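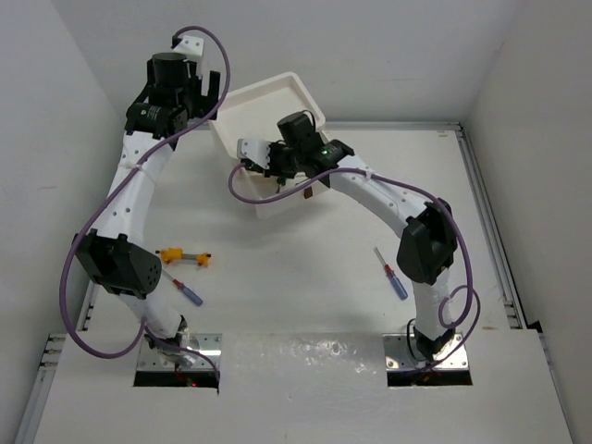 Milovan Ionescu wrote to say that no folding chair on earth is worth £4 a day, that guests sit on it for the length of a wedding ceremony and then forget it, and that we ought to be ashamed of the word "heirloom" in the maker's leaflet. We agree with him about the leaflet. On the price we agree on some days and not on others, so the figures are set out on this page and you can make up your own mind.

Cedard Ceremony Chair
Hire and sale from Stulach Wedding Hire

Price to hire: £4 per chair per day
Minimum hire: 20 chairs
Price to buy: £985 for a set of 20, with storage bags
Colour: ivory only
Seat pad: included, tie-on
Stacking: no, folds flat
Outdoor use: yes, with limits (see Weather)
Delivery: charged by distance, quoted with your order

What the maker says

Cedard says the chair brings "the calm of a country chapel" to any place you put it. We have put it in a sports hall, two barns and a car park behind a registry office, and the car park stayed a car park. What you get is a plain chair with a straight back, painted well, that looks tidy in rows and doesn't squeak much.

The leaflet also calls it "royal". As far as we can tell this means that it is ivory. Every time there is a big wedding on television the makers bring out something with that word on it, and the price goes up, and a year later it is called "classic" instead. The Cedard has been through both names. Our hire price didn't move for either.

Is it comfortable?

For a civil ceremony, yes. For a full church service with hymns and a long address, most people will be glad to stand up for the hymns. The seat is a little shallow and tall guests notice. The pad helps more than you would think from looking at it, but it slides if the ties are left loose, and on a warm afternoon with a satin dress it slides anyway.

We would not use it for the meal. People do, to save paying for two lots of chairs, and it can be done, but by the speeches you will see half the room sitting sideways. If you want one chair for the whole day, look at the Anura, which is wider and uglier and kinder to the back. It photographs badly and we say so on its own page too.

Weather

The leaflet says "suitable for gardens". Light rain does no harm to the frame. The pads are another thing: once wet they stay wet for the rest of the day, and there is nothing to be done about it with a tea towel. Keep them in the bags until guests are nearly due.

On soft ground the back legs sink. Cedard sells a set of clip-on feet for this, which we tried and stopped stocking, as they came off in the grass and had to be hunted for afterwards. A firm lawn is fine. A lawn that has been watered that morning for the sake of the pictures is not. Ask whoever looks after the garden to leave the sprinkler alone.

Wind is the question people forget to ask. An empty Cedard will go over in a stiff breeze, and one chair takes the next with it. We can lend ground ties for the end chairs at no charge. They look like what they are.

Setting out

Two people who get on can set out a small ceremony before the flowers arrive. The hinge is stiff when new and loosens with use, so ours are easier than the ones you would buy. Open the chair fully before tying the pad. Keep fingers away from the crossbar, where the pinch is real and has been mentioned to the maker more than once.

Leave more room in the aisle than the plan says. Venue plans are drawn without dresses. Arne Strobel sent us his seating plan in May with an aisle you could just about walk down alone, and his reply when we queried it was that the two of them would manage. They took out a chair from each row on the morning. We had charged for those chairs, and we didn't refund them, and he was quite fair about it.

Sashes and covers

We hire sashes but don't push them. The back of the Cedard has a gap near the top that a bow sits in nicely, if somebody ties them all the same way. If several people tie them you will get several kinds of bow. Delić makes a ready-tied one with a clip. It looks like a ready-tied one with a clip from close by, and perfectly good from the back of the room.

Full covers don't fit this chair. Covers sold as "universal" don't fit it either.

Hire or buy?

Couples should hire. We can't think of a good case for a couple buying these for one afternoon, whatever they are told about selling them on. Used wedding chairs are always for sale and seldom sold.

A village hall or a small venue might buy, and the sum is simple enough. A set costs £985, and hiring the same set costs £80 a day before delivery. If you hold ceremonies all summer it pays for itself fairly soon. If you hold a couple a year it will be a long wait, and you will have to find a dry cupboard for the whole of it. Paint chips are your problem once you own them. Touch-up paint is sold by Cedard in a pot far bigger than you need.

Damage and late return

Marks from normal use are expected and not charged. Candle wax is charged. So is confetti dye, which comes out of the pads only sometimes, and red wine, which doesn't.

Chairs are due back by 10 in the morning on the day after hire. We allow 30 minutes' grace at the yard gate. After that it is another day at the full rate, and we do apply it.

Please fold and bag them before collection. Bags left out on the grass overnight count as returned damp, and there is a drying charge.

Before you order

Come and sit on one. There is a Cedard and an Anura by the counter, and you are welcome to stay on either of them for as long as your ceremony is likely to last. Bring the tallest person on your guest list if you can. Orders for June fill first, and we don't hold chairs without a deposit.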